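Pendance Community Orchard and Seed Library
Progress report to the Berisha Fund, covering the period to the end of March
Prepared by Doina Dumitrescu

Dear Konrad,

We have had such a good winter! When I sent you the last report we had a leaky shed, a stack of borrowed envelopes and a long list of people who wanted beans. We now have a working seed library with regular opening hours, and the orchard rows are in the ground on the lower slope.

Seed library

We have lent out 1,155 packets since we opened the doors, and beans are still the runaway favorite (the Waten pole bean most of all, which Viorica Jurić's neighbors have been growing on the same street for longer than any of them can remember). Squash comes next, then tomatoes. Lettuce has been slower than we hoped. People take it home but few let it go to seed, and I think our handout was too vague about when to stop picking. Viorica has rewritten it with a week-by-week guide and drawings, and the new version goes in with every lettuce packet from now on.

Membership stands at 61 households. We had promised you 40 by this point, so we are very happy with that, and a bit short of chairs on swap evenings.
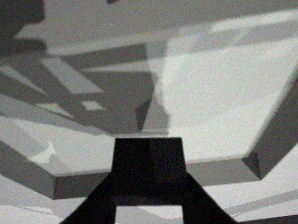
Germination testing took longer to set up than planned. We wanted every donated batch tested before it went on the shelves, and the first round in January was a mess – the room was too cold at night and the paper towels dried out. Krum Trajkovski moved the trays to the cupboard over the water heater and we repeated the whole round. Most batches came up well. The older parsnip seed was no good at all and went on the compost, and two jars of onion seed are marked "sow thickly" until we can replace them.

Orchard

Eduardo Tavares led the planting on the lower slope. The apples and plums are in, staked and mulched, and the rabbit guards are on. The pears are late. Dondik Nursery lost part of its stock to canker and offered us a different rootstock, but it would have grown too tall for the space under the phone line, so we chose to wait for the next lifting season. The money for the pears is still in the grant account and I would like your okay to carry it over.

Grafting classes filled up right away. We ran them with eight people at a time, so everybody got a turn with the knife and a tree to take home, and we already have a waiting list for next winter.

Money

Spending is on track apart from the pears. Fencing came in over budget after the lower corner needed longer posts, and we covered the difference from swap evening donations.

Coming up

The spring swap is next, then summer pruning with Eduardo. We also want to start a small bed just for saving seed from the Waten bean, well away from the other beans. Please come see it if you can. July is best, when the vines are up over the poles.

Warmly,
Doina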